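Stidenham Robotics Club: Gripper Project Gallery

Our club spent the fall term on one project, a hand-held gripper that can pick up soft objects without crushing them. We met in Room 304 on the office side of the building and worked in teams of 4. 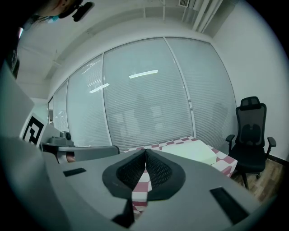 Gripper over the checkered tablecloth, with the pale green foam block to the right of the jaw.

About the gripper
The finger pads are black with a mesh texture, and they meet in a narrow V. We went through several pad shapes before settling on this one. Flat pads let the foam twist, and round ones dropped anything with a square edge. The body is gray and bigger than we wanted, so making it smaller is first on the list for next year.

About the test object
Foam blocks are cheap and they show dents, which makes them good for practice. Each team had to lift the block, move it across the table and set it down again. A lift counted only if the block had no marks on it at the end. Every team had to log 100 lifts before going on to harder objects such as paper cups and bread rolls.

About the marker
The board on the left has a black and white square marker printed on it. Software uses markers of this kind to work out where the camera is compared to the table. Keep the board upright and don't bump it. If it moves in the middle of a run, start the run over.

Results so far
The club logged 1217 lifts over the term. The Prolia team had the most clean lifts, and the Stoltska team had the best written log. Both logs are in the binder by the door for anyone who wants to read them.

Next session
We start again in November with new pads and a lighter body. New members are welcome and no experience is needed. Bring a notebook and closed shoes. Sign-up sheets are at the front desk.

Page updated 06/10/2019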